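Filed under: Site visits, Automation

Our group spent the morning at the Zakex workshop in Lamside, where 14 people work on teaching robots by hand. We were split into two groups and ours began with the demonstration bay.

The task was simple. A staff member wears a gripper on each hand, picks up a wooden block with a peg in it and holds it level over a sheet of white paper. Each gripper carries a marker plate. They had 68 runs planned for the day. Coloured blocks are used for most of them.

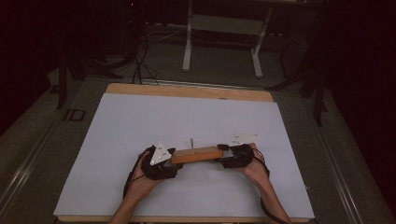

Do you need to know how to program to do this work?

Most of the people recording don't. New staff get 17 minutes of practice and then start.

Tea was at eleven, and the bus back to Brimer left from the side gate.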